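Can a machine do any real chores yet? (Household and shop floor)
Started by dwhitelaw, 11th November

dwhitelaw
My brother-in-law says we'll all have a robot doing the dishes in 3 years. I run the packing bench at Garno and I don't see it. Our case sealer does one box size all day and it's great at it. Give it a box with a soft corner and it stops until one of us walks over. What are the rest of you seeing?

ulla_k
Same here. We have a Traletti bagger for rolls. It does 700 an hour as long as every roll is the same shape. Seeded ones jam it.

NuwanK
That's a fixed line though. Arms with cameras are a different thing. They don't need the box to be in the same place every time.

dwhitelaw
So they say. Has anyone here stood next to one that did a chore start to finish?

Dinesh_D
I work with two-arm setups, so I'm biased. Picking up and putting down is decent now. Slow, but decent. Folding is hit and miss. Anything with water I would leave alone. Soft food is harder than it looks -- squeeze too much and you leave a dent, too little and you drop it.

ulla_k
A person on our bench clears a tray of 6 rolls before I've finished this sentence. How slow is slow?

Dinesh_D
Slower than your person, no argument. Buns into a bowl is the kind of job I mean: 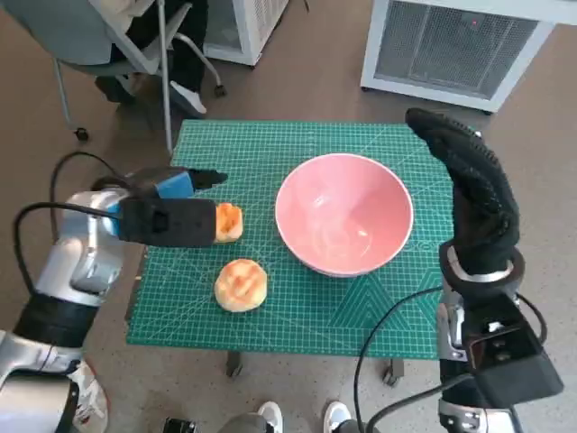
Second bun in the gripper, left of the bowl. Gloved hand on the right arm.

NuwanK
Good example. A bun on a flat mat with no fixture holding it is more than the Traletti could deal with.

dwhitelaw
It's two buns and a bowl. My kitchen counter has mail, a toaster and a cat on it. I'd call that a test, and a chore is when you walk away and it's done when you come back.

Dinesh_D
Fair. I wouldn't leave the building either.

ulla_k
I could see it for the odd shapes our bagger won't take, if it ran overnight. 280 seeded rolls by morning would pay for itself here. At home, no.

NuwanK
I'd say home comes sooner than you two think. Ask again in January, there's a Hosus demo I'm going to and I'll post what I see.

dwhitelaw
Do that. Bring a seeded roll.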